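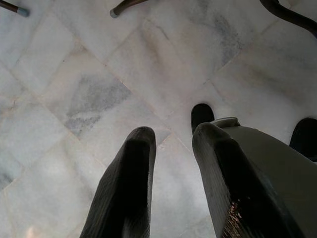 Posted by the Mulo notebook keeper on February 24, 2023 | Filed under: floors, grippers, patience

My floor has become the best-documented floor in Hedum. Open any episode from this month's batch, skip to a random moment, and there's a fair chance of getting marble, a few chair-ish legs at the top and two dark fingers waiting for something to happen. I have started to recognise individual veins. There's a smoky grey one I now think of as a colleague.

I've been collecting demonstrations for Mulo, my attempt at teaching a gripper to pick things up off the ground. The plan in December was simple: do the task by hand, record what the wrist sees, repeat until the model gets the idea. I set the target at 200 episodes because it's a round number and because I hadn't done any yet.

I'm at 150. The first 21 were thrown away when I found that I'd been saving the finger opening one step late, so that every grasp in the data closed on something that had already left. The model trained on those learned to be fashionably behind. It would reach down, lift off, and then pinch the air with great confidence.

The floor is its own problem. Polished stone gives back whatever light is in the room, so a bright patch wanders about as the wrist moves, and in the early runs the policy took a liking to it. I'd put down a sock and the arm would go for the shine. I tried the obvious cure, which was closing the curtains, and got a policy that only worked with the curtains closed. Now I record at whatever hour I happen to be free and let the light do as it likes. The numbers dipped for a while and then came back.

Tile joints were the next thing. The grid runs on the diagonal and I had got into the habit of lining objects up with it, without noticing, like someone laying a table. Irnora, the labelling script I wrote over a weekend and have regretted since, draws a little map of where every grasp took place. Mine looked like a noughts and crosses board that had slipped. So now I toss the object from the sofa and it goes where it goes. Twice it has gone under the sofa.

What I hadn't expected was how much the dull parts matter. I used to trim the start of each episode, the bit where the fingers are just out over bare tile and there's nothing between them. Seemed a waste of disk. But a model that has never seen an empty floor doesn't know what to do with one, and it picked at the grey patches in the stone as if they might come loose. Those seconds are back in. They make up a shocking share of the total and they're very boring to review.

Gentile, the training code, is on version 2 and takes a whole night per run. Fifty episodes to go. I'm saving the rug for spring.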